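Why Apples Float

Drop an apple into a bucket of water and it bobs at the surface. Drop in a potato of the same size and it sinks. Both are solid to the touch, and both are made mostly of water. The difference between them is air.

What density means

Density is the amount of matter packed into a given space. To find the density of an object, divide its mass by its volume. Mass is measured in grams. Volume is measured in milliliters.

Fresh water has a density of 1 gram per milliliter. An object with a density lower than 1 floats in fresh water. An object with a density higher than 1 sinks. The size of the object does not matter. A large log floats and a small pebble sinks.

Where the air is

The flesh of an apple is built from tiny units called cells. Each cell is a small bag filled mostly with water and sugar. The cells do not fit together perfectly. As the apple grows, its cells swell, and gaps open between them. These gaps fill with air.

In a ripe apple, the gaps can take up as much as one quarter of the total volume. The air adds almost no mass, but it takes up space. This brings the density of the whole apple below that of water. Potato flesh has much smaller gaps. It also holds starch, which is denser than water, so most potatoes sink.

The gaps also affect how an apple feels in the mouth. In a crisp apple, the cells are joined firmly and break open when bitten. In a mealy apple, the cells slide apart and stay whole, so less juice comes out.

Upward and downward forces

Two forces act on an apple in water. Gravity pulls it down. Water pushes it up. The upward push is called buoyancy, and it is equal to the weight of the water that the apple moves out of the way.

When an apple is pushed all the way under, it moves more water than it does at the surface. The upward push is then greater than the apple's weight. When released, the apple rises until the two forces are equal. Most of it stays below the surface, and a small part stays above.

Working out the density of an apple

Efren Soriano's class measured one apple in February. The apple had a mass of 128 grams. When it was held fully under water, it moved 160 milliliters of water.

128 divided by 160 is 0.8.

The density of the apple was 0.8 grams per milliliter, so it floated.

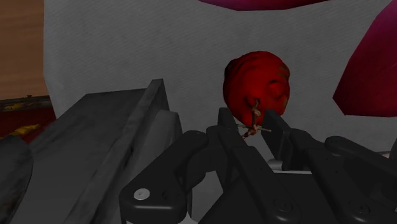

An apple with glossy red skin. The air gaps are in the flesh underneath.

Try it yourself

You will need an apple, a kitchen scale, a large measuring jug and a pencil.

Weigh the apple and write down its mass. Fill the jug halfway and write down the water level. Push the apple just under the surface with the tip of the pencil, then read the new level. Subtract the first level from the second to get the volume. Divide the mass by the volume.

Repeat the test 3 times and compare your answers. Small differences are normal, as the water level is hard to read exactly.

Words to know

Buoyancy: the upward push of a liquid on an object.
Cell: one of the tiny units that make up living things.
Density: mass divided by volume.
Volume: the amount of space an object takes up.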